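Progress report 2, CPU handling arm
To: Stendonholm Small Projects Fund
From: Sverre Boström, Skiddale Shared Workshop
Tuesday, March 1, 2022

## Where things stand

The arm is built, the gripper is on its third set of fingers, and we have a wrist camera giving a usable picture. The arm can take a processor out of a tray, carry it to a server board and hold it over the socket. Setting it down in the socket without a person guiding the last part is the piece that is not done. The plan had it finished by now, so we are behind on that item. The other items are on schedule or close to it.

As a reminder of the scope, the grant pays for a bench-top arm that can swap processors in retired servers. The workshop takes these machines in, tests them and passes the good ones on to schools and clubs in the area. Changing processors is the slowest part of the testing, and bent socket pins are the most common way we ruin a board. The arm is meant to do the placing. A person still opens the retention frame, cleans off the old paste and closes everything up afterward.

## Work since the last report

### Arm and mount

The arm is bolted to the end of the long bench, on a steel plate. In the first report I said it would be clamped. Clamping let the base creep over the course of an evening, and every saved position had to be taught again the next day. The plate fixed that. It cost us one weekend and some drilling that the workshop had to approve first.

The server chassis sits against two stops screwed to the bench. We take the lid and the air shroud off and leave the board in its chassis. I had wanted to work on bare boards on a flat jig, which would give the gripper more room. It would also mean pulling and refitting each board, and that takes longer than the swap itself. Working in the chassis is the right choice for the workshop even if it makes the arm's job harder.

### Gripper

The gripper is the Itum two-finger unit we listed in the budget. The fingers that came with it were too wide to go in beside the memory slots, so we replaced them. The first set we made was printed plastic and flexed. The second was cut from aluminum and was stiff enough, but the tips had square corners and caught on the edge of the processor when they let go. The third set is narrower, with perforated sides so we can move the tip pads up or down, and it is painted black to cut down on reflections in the camera.

The fingers grip the processor by two opposite edges. They never touch the contact side. Grip force is set low, and we limit it in the controller as well as in the program, so a mistake in one doesn't carry through. 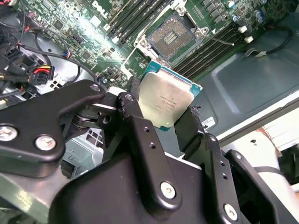
We also changed the order of moves near the board. In the old sequence the arm came straight over the socket and turned the processor flat at the last moment. It now comes in at an angle from the open side of the chassis, stops short of the socket, and does the turning there, where the fingers have more clearance. It is slower by a few seconds. I'm content with that, as we have not touched a memory latch since the change.

Loose cables were a problem in early runs. A power lead can spring up into the path of the gripper after the lid comes off. We now tie back whatever crosses the work area before starting, and the checklist by the bench has a line for it.

### Camera and lighting

The wrist camera is used to find the socket and correct for small differences in how the chassis sits. It finds the corners of the socket well from a distance. Up close it has trouble, mainly from glare. The bench has bright overhead lamps, and shiny metal parts on the board wash out at some angles. The heat spreader on the processor is the worst, and most of the time the markings on it can't be read through this camera. We had hoped to read the model from the camera and log it automatically. I have dropped that from the plan. The person loading the tray types the model in.

Two things should help with the glare. One is a diffuser over the bench, for which we have the material. The other is a small lamp at the wrist so that the light moves with the camera. The diffuser goes up first and we'll see how much is left to solve.

### Software

The motion program is a plain list of positions with checks between them. After each check the arm either carries on or stops and waits for a person. It doesn't retry by itself. Some members asked for automatic retries to save time, and I turned that down for now. A second attempt on top of a badly seated processor is how pins get bent.

Every run is logged with the start and end time, the step it stopped on if it stopped, and the force readings. The log is a text file on the workshop computer and anyone with a key can read it.

## Test results

We have logged 253 runs with the current fingers. All of these used dead processors and scrap boards. A run counts as complete when the arm picks up the processor, carries it to the board and holds it in line with the socket, within the tolerance we set in the plan.

Of those, 35 stopped early. Most of the stops were the camera failing to find the socket, and they bunch together in the hours when the overhead lamps are all on. The rest were pickup faults, where the processor sat crooked in the tray. A new tray with deeper pockets has cut those down, but it has only been in use for the latest part of the testing, so I don't want to put a number on it yet.

No processor was dropped on a board in these runs. One was dropped on the bench between the tray and the chassis when the power strip was switched off by mistake. The gripper opens when it loses power. This is a design fault in how we wired it, and it is going to be changed so that it stays closed.

Final placement has only been tried with a person steering the arm by the hand controller. It can be done that way, but it takes a steady hand and isn't faster than placing the processor yourself. These attempts are not in the figures given here.

## Money

Spending to date is 2308 dollars. The steel plate and the third set of fingers were not in the original budget. They were covered by what we saved on the camera, which we bought used. Receipts are in the folder that goes with this report.

The largest item still to buy is the force sensor for the wrist. Tshabalala, the supplier we named in the application, still lists the part, at a higher price than when we applied. There is enough left to cover the sensor at the new price. There would then be very little left for anything unexpected, and we would not buy the spare gripper motor that was in the plan. I would like the fund's agreement to that change before ordering.

## Problems and risks

- **Final placement.** The gripper's own force reading is too coarse to tell a seated processor from one resting on the edge of the socket. Without the wrist sensor I don't think this can be done safely on a working board.
- **Glare.** Described earlier. It slows us down and causes most of the stops. I expect the diffuser to deal with a good part of it.
- **Power loss.** To be rewired before any more testing over a board.
- **Board types.** All positions and clearances have been worked out on one model of Dell server board, the kind we receive most often. Other boards have different spacing around the socket. We will not have time to cover a second type within the grant period, and I would ask that it be left out of the final deliverables.
- **People.** I am the only one who has made changes to the motion program. Other members can start a run, stop it and clear a fault. I have begun writing the setup down, but it isn't complete enough for someone else to take over from.

## Next steps

1. Rewire the gripper so that it holds on loss of power, and repeat the drop test over the bench.
2. Put up the diffuser and run the same set of tests with all the lamps on.
3. Order and fit the wrist force sensor, once the fund has replied about the motor.
4. Try final placement without a person steering, on scrap boards only, with the arm set to stop at the first unusual force reading.
5. Move to working boards if the scrap board tests go well. These would be boards the workshop is ready to lose.
6. Finish the written setup guide and have another member follow it from start to finish without help from me.

Steps 1 and 2 need only parts we already have and can be started right away. Step 4 depends on the delivery date of the sensor. The final report is due in June, and I think that date can be kept if the sensor is ordered soon. If it comes late, step 5 is the one that would be cut, and the final report would cover scrap boards only.

## What we need from the fund

An answer on leaving out the spare motor, and an answer on limiting the deliverables to one board type. A reply by email is fine for both. If anyone from Stendonholm wants to see the arm running, the workshop is open most evenings, and I can set up a demonstration with a few days' notice.

Sverre Boström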